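Home | Reports | Materials | Archive | Contact

February 21, 2021
By the site editor
Filed under: Visits > Weaving and finishing

Visit to the Hurnon towelling mill

The mill at Hurnon weaves cotton terry and a smaller amount of quilted and textured cloth for household use. The visit took place in January and covered the warping room, the weaving shed, the dye house and the finishing floor. Spinning is not done on the site. Yarn arrives on cones, already wound, and is kept in a closed store for a day before use so that its moisture content can settle.

Warping

Terry cloth needs two warps. The ground warp carries the structure of the fabric and is held under high tension. The pile warp is fed at much lower tension and forms the loops. Each has its own beam, and the beams are prepared on separate machines because the yarn is different: ground yarn is harder twisted and is sized with starch before weaving, while pile yarn is soft and has little or no size applied.

The creel was being reloaded when we went in. Cones are matched by lot number, and mixed lots are not allowed on the same beam. The warper explained that a mixed lot is very hard to see in the grey state and shows up as a stripe after dyeing, by which time the whole length has been paid for. Broken ends are found by drop wires, and the machine stops within a short distance. The position of each break is logged on paper and the sheet travels with the beam.

Weaving

The shed holds two types of loom. The older ones are rapiers, which are used for the textured cloths and for short orders. The newer ones are air-jet machines and run plain terry almost without a stop. Noise levels are high at both ends of the room and ear defenders are compulsory. Humidity is kept up by a spray system in the roof, which had been out of action for part of the previous week. Warp breaks had risen while it was off and had since come back to the usual level.

The loop is made by the reed. A group of weft threads is inserted a short way from the edge of the cloth and then the full beat-up pushes the whole group forward together. The threads slide along the tight ground warp, and the slack pile warp buckles up between them. On older looms the reed itself changes its stroke. On the newer ones the cloth is moved back and forth and the reed stroke stays constant, which puts less load on the reed drive and allows a higher speed. Loop height depends on the distance the group is moved and on the feed of the pile beam, and both are set from a panel at the side.

The cloths with a nubby face are made differently. Pile is raised on selected ends only, with flat areas left between, and after washing the flat areas shrink more than the rest and pull the surface into small cushions. The amount of shrinkage cannot be set on the loom. It is found by washing a trial length, and the mill keeps a book of these trials going back some years. We were allowed to look at it. The notes are brief and most concern the order in which the picks were grouped.

Dyeing

Cloth goes to the dye house in rope form. It is desized with enzymes, scoured, bleached with peroxide and then dyed with reactive colours in jet machines of Hämäläinen make. A normal dark shade occupies a machine for over six hours, most of it spent on rinsing. Pale shades are quicker to rinse but less forgiving, and light blues were said to be the worst for showing uneven bleaching. Shade is checked in a light cabinet against a retained piece, first under daylight and then under shop lighting.

The auxiliary chemicals are bought in. The mill changed to a levelling agent called Fositine after a run of patchy goods, and the dye house staff are satisfied with it so far, though they have used it only on pale colours. Effluent is balanced in a covered tank for pH and temperature before discharge. Heat is taken from the hot rinse water through a plate exchanger, which has to be opened and cleaned of lint more often than its maker suggests.

Finishing

After dyeing the rope is opened, squeezed and dried. Terry is tumbled in hot air to lift the loops. Textured cloth goes over a stenter first to fix the width and is then tumbled for a shorter time, as a long tumble flattens the raised parts. Softener is applied sparingly. Too much of it coats the fibre and the towel will push water about a surface without taking it up. Absorbency is tested by laying a sample on water and timing how long it takes to sink.

Lengths are slit, hemmed along the sides and cut across on an automatic line, then cross-hemmed. Inspection is by eye over a lit table. The faults we saw marked were pulled loops, one oil spot and a missed stitch at a corner. Pulled loops are trimmed flush with scissors and the piece is passed, and this is sound practice because a terry loop cut at the base does not run.

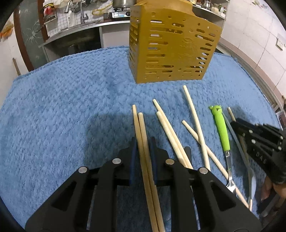

Textured sky-blue towelling under wooden chopsticks and other utensils.

Use and care

The mill issues a short care sheet with its kitchen cloths. It recommends a first wash before use, no softener, and drying with space around the cloth. Thick pile laid flat on a worktop dries slowly from underneath and should be hung up after use. Hard edges and split wood can catch a loop, and the sheet advises cutting the pulled loop and leaving the rest alone.

Other points

The site is supplied with steam from a gas boiler in a separate building, which was not part of the tour. Compressed air is the largest electrical load, nearly all of it for the jet looms, and leaks are surveyed at night when the shed is quieter. A planning system named Gosesance has been on trial in the cutting section. It prints a ticket for each trolley and was working on the day, although the paper sheets were still being filled in beside it.

Access to the finishing floor is by outside stair. Flat shoes are required throughout. Photography is allowed except in the sample room. Requests to visit should be made in writing to the mill office, stating which departments are of interest.

Previous report | Next report | Back to Visits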